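Print this page | E-mail this page

Sikance Visual Arts Journal
Minutes of the editorial meeting, 2018-05-29

Present: J. Gál (chair), the reviews editor, the picture editor, the translations editor, the designer
Apologies: the web editor

1. Minutes of the last meeting
Accepted with one correction. Under item 4, "Tolen" should read "Tolen Gallery" throughout, as the press and the gallery are separate bodies.

2. Theme of the October issue
Jenő Gál reported on replies to the call for papers on artists' books and small-press printmaking. 30 proposals came in and all have been read by at least two members of the board. Eight were recommended for full submission. The picture editor felt the selection leaned heavily on letterpress and asked that the piece on photocopied books of the 1980s be added from the reserve list. Agreed. The author will be asked to shorten the theoretical section and say more about how the books were distributed.

The working title, "The Page as Studio," was discussed at length. The translations editor pointed out that it does not carry over well into Hungarian. Left open until the introduction has been drafted.
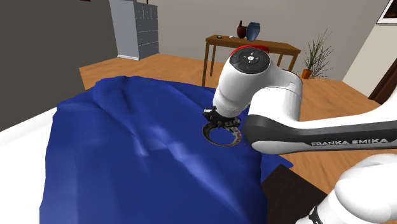
3. Győri interview
The interview with Győri has been transcribed and runs well over the agreed length. The reviews editor proposed cutting the passage on teaching. J. Gál disagreed and would sooner lose the opening exchange on early exhibitions, most of which is covered in the Tolen Gallery catalogue. It was agreed to print a shortened version and put the full text on the website. Győri has asked to see both before publication.

4. Reproduction rights
Permissions are outstanding for seven plates. Letters have gone to the estates concerned. Two of the lenders want colour proofs before they will sign, and the designer will have these made as soon as the paper stock is settled. No plate is to go into layout without a signed form on file.

5. Printing and paper
Zovon has quoted for the October issue on the same terms as last year, with a surcharge for the uncoated section. The designer showed samples. The grey stock was preferred for the essays, although the picture editor was concerned about ink showing through on the heavier woodcuts. A test sheet will be run first. Binding stays as it is. 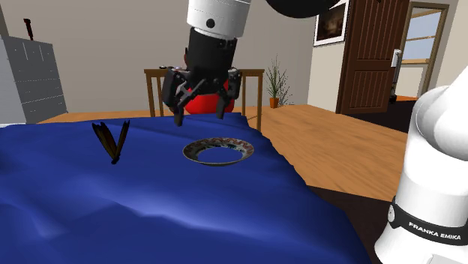 6. Reviews section
Four exhibition reviews are in hand and one is late. The reviews editor will write to the contributor and, failing an answer, will use the held-over review of the poster exhibition. It was noted that book reviews have been getting longer. Contributors are to be reminded of the word limit.

7. Website
Deferred in the absence of the web editor. The back-issue index still lists several authors under the wrong issue.

8. Other business
The translations editor asked for a style sheet covering artwork titles, as the last issue gave some in the original language and some in English. J. Gál will circulate a draft.

Next meeting to be set by e-mail once full submissions have arrived.

Print this page | E-mail this page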